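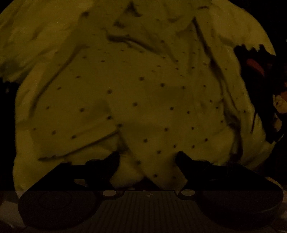 Unit 4: Budgeting for Hand-Held Grippers
Course handout, prepared by Heather McKinnon

Students will draft an equipment plan for fabric handling at the Folwood teaching laboratory. The plan covers one budget year, and the ceiling is $3,516.

List purchase costs separately from running costs. Replacement fingers are quoted at $144 a pair and must appear as a running cost. Allow some 29 working days for delivery.

Cloth wrinkles and folds, and printed patterns shift with it. Include a line for test fabric, both plain and printed, and state who will store it.

Quotations over $302 require the signature of Kane Whitelaw before an order is placed. Draft plans are due at the October review.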